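Sorting the Hats

9/28/20

I keep more hats than I wear. Most people I know have the same problem with mugs or tote bags, so I don't feel too bad about it, but in June the hook by the back door pulled out of the wall and I decided that was enough. I counted what had been hanging on it and what was in the basket underneath, and the total was 41. That included winter hats, two straw ones and a lot of baseball caps from places I barely remember, like the Lamont road race and a hardware store in Darkon that closed years ago.

My first idea was to buy a cap rack. I looked at a few online and didn't like any of them. The kind that hangs over a door rattles every time the door moves, and the kind with clips leaves a dent in the crown. Arnout Verstraete, who I used to share an apartment with in Stemcombe, told me to forget racks and use plastic bins, one per color. I thought color was a silly way to sort hats. I would have gone by season, or by how much I like them. His argument was that color is the only thing you can tell at a glance when you're late and standing in the hall with one shoe on.

So bins it is. I've been looking at wide, shallow ones, in colors different enough that nobody in the house can claim they mixed them up.

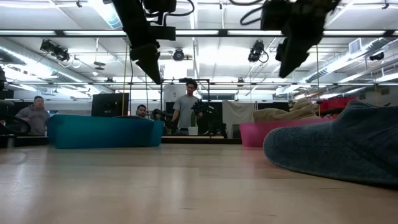 Bins on the table, with something tan hanging over the rim of the pink one.

A few things I've learned about bins and hats since then.

Shallow is better than deep. In a deep bin the caps at the bottom get crushed, and you forget you own them. I had a tall storage tub before this and found a wool cap in the bottom of it that I'd already replaced. With a shallow bin you can see almost everything without digging.

Don't fold the cap in half to save space. I did this for years. The front panel gets a crease down the middle and it never really comes out, even with steam. If you have to stack them, nest them one inside the next with the brims all facing the same way. I keep it to 5 in a stack, and past that they tip over.

Empty the whole lot onto a table before you start. I tried sorting straight from the basket the first time, pulling out one hat after another, and I kept changing my mind about what went where. When they're spread out you notice that you own the same cap three times. In my case it was plain navy. I gave two of them to my brother-in-law, who hasn't worn either one.

Wash them first if they need it. I do mine in the sink with cool water and a little dish soap, then set them over an upside-down bowl to dry. The older ones with a cardboard brim shouldn't be soaked at all – I ruined one from the Pestine fairground that way, and the brim came apart in my hands. For those I just use a damp cloth on the sweatband.

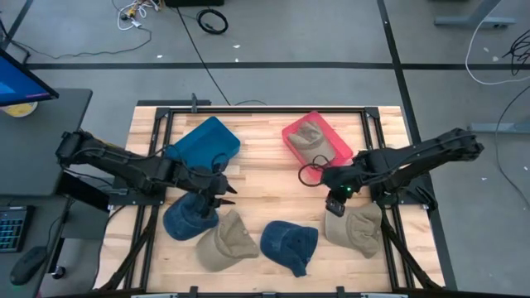 Blue and tan make up most of what I wear, so those two colors get their own bins and go on the low shelf in the hall. Everything else goes in a third one on the closet floor. That includes a bright orange cap I only use for walking the dog in the fall and a green one I can't explain.

The part I haven't solved is hats that are more than one color. I have a tan cap with a blue brim and it has moved back and forth between bins all summer. Arnout says to go by the crown. My wife says to go by the brim, as that's the part sticking up when you look down into the bin. Right now it's in the car.

I also got rid of a good number of them. Two bags went to the thrift store, and a few that were too far gone went in the trash. The straw hats are on a nail in the garage. I still need to patch the hole where the hook was, and I have the filler for it, but I want to match the paint before I start.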